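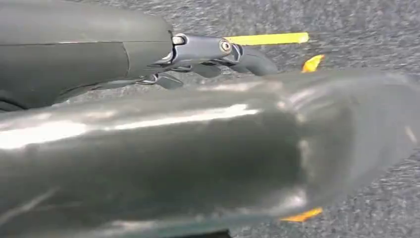

Mehwish Mengal is of the opinion that a gray floor shows fine dust less than a white one and shows drips, heel marks and patch repairs more, and that the choice of shade should be settled before anyone argues about sheen.

Filed under: Floors and Coatings / List archive
Saturday, April 22, 2023
Posted by Uzma Tarar

Subject: Re: recoating the gray floor, matte or satin

I agree with the order of decisions and disagree with part of the rest. Replies inline, with the whole original left at the bottom for those on the digest.

On shade. The existing gray is a mid gray with a slight blue cast. If the new coat is the same shade, a missed spot is hard to find while the coating is still workable. Going one step lighter or darker makes gaps obvious under a work light held low. I would go one step lighter. The darker step on the Prilunau card hides scuffs from black soles better, but it shows footprints from anyone who has walked through drywall dust, and our ceiling work is not finished.

On sheen. Satin wipes down with less effort. Matte holds dirt in the surface texture and needs a brush or a pad, and it burnishes along the walking lines so that after a year you have matte with satin paths in it. The cost of satin is glare. With the overhead lights in rows, each row comes back off the floor as a streak, and every roller lap shows in the streak. Mehwish's point about cutting the sheen by mixing the matte and satin versions is allowed by the Prilunau sheet, provided both cans are the same base. The mix has to be made in one container for the whole job. Mixing per tray will give you bands.

On area. The drawing says 871 square feet. That figure includes the strip under the fixed shelving, which we are not coating. Order to the drawing anyway. The leftover goes in a labeled can for touch-ups, with the mix ratio on the lid.

On preparation, which I think the original message underrates:

Vacuum first, then wash with Prerex at the dilution for painted floors, then rinse with plain water and change the rinse water when it goes cloudy. Prerex leaves a film if it is allowed to dry on the surface. The film is invisible on gray until the new coat fisheyes over it. The water break test is adequate here: flick clean water on the rinsed floor, and if it sheets out, go on. If it beads, wash that area again.

Abrade with the Flukance pads, the coarse ones. The fine ones polish an old satin coat instead of keying it. The aim is an even dull surface with no shiny islands. Corners and the edge along the baseboard have to be done by hand, and they are where the last coat let go.

Peeled edges should be feathered until a fingernail does not catch. Do not fill a peeled edge with coating. It shrinks back and the outline returns.

On application. 2 coats. The second goes at a right angle to the first. Keep a wet edge, work toward the door, and do not go back into anything that has started to drag. The sheet gives a recoat window that closes at 11 hours for this product, after which the first coat has to be abraded again. That rules out doing one coat in the afternoon and the second the following morning, unless the afternoon coat is a very late one. Start early and do both the same day.

On the return to use. Socks the next day, shoes the day after, and nothing with casters for a week. In December we put a loaded cart back too soon and the wheels printed into the film. Those marks are still there beside the east wall. Put hardboard down if something heavy has to cross before the week is up.

On masking. Pull the tape while the second coat is still soft. If it has set, score the line first.

The one item I cannot settle is the touch-up patches near the sink. Gebretsadik sold us the earlier material and the label on the remaining can is unreadable. If it is a one-part acrylic, Prilunau will go over it. If it is a two-part epoxy, it needs more abrasion than the rest of the floor. A rag with a little denatured alcohol, held on a patch for a minute, should tell us: acrylic softens and colors the rag, cured epoxy does not. I will try it on the patch behind the door and report to the list.

Uzma

Mehwish Mengal wrote:

> Shade first, then sheen. Gray is kind to dust and unkind to
> everything else. I would stay with the shade we have so that
> chips in the new coat do not show the old color through.
>
> For sheen I would mix matte and satin in equal parts. Full
> satin under those lights is unpleasant to look at all day.
>
> Wash, light sanding, coat. I do not think the old paint needs
> more than that except at the baseboard.
>
> Budget: I have put down 2000 dollars for materials and the
> rental vacuum. If the Gebretsadik patches have to be ground
> off, that is extra and I need to know before I order.
>
> Mehwish

One correction to the above before it gets copied forward: the rental vacuum is already paid for under the ceiling work, so take it out of the floor budget. The pads were not in it and should be added.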